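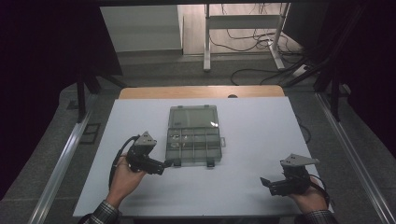 Subject: Re: [Herngate-workshop] Sorting boxes for the small fixings
From: Delphine Boateng
To: Herngate workshop list

Narendra Bajpai wrote:
> Before I order anything for the Flarnby bench, does anyone have a view
> on compartment boxes? I've got M3 and M4 screws, nuts and washers all
> living in old jam jars and I'm tired of tipping them out to find one.
> I was going to get the sort with the loose dividers you slot in
> yourself. Also, one big box or several small ones?
>
> Narendra

Several small ones, I'd say. We had a big one at Idville and it weighed so much when full that it never left the shelf, so people carried handfuls of screws to the bench and didn't carry them back.

The kind I use now is clear grey plastic with two latches on the front edge. One end is a single large compartment and the other is split into small cells. Screws and nuts go in the cells, and the large part takes whatever won't fit them - hex keys, cable ties, a short rule. You can see through the lid, so I've stopped labelling the cells. I do put a label on the end with the shelf number.

On loose dividers, I'd be careful with M3 washers. They slide under the divider if it isn't a tight fit and you end up with a mixed box after one trip in the car. Emmett glued his in, which works but rather defeats the object. Fixed walls are better for anything thin.

Other things I've found:

Do up both latches before you lift it, even to move it along the bench. I spent 45 minutes on the floor in April with a magnet.

Don't fill the cells to the top. If the lid presses on the screws, they creep over into the next cell.

Work on a white board or a sheet of paper if your bench is wood. Small nuts are much easier to spot when they get away from you.

Diarmuid has 4 of the small boxes spare from the Cabrera job and will be in on Wednesday if you want to try one before ordering.

Delphine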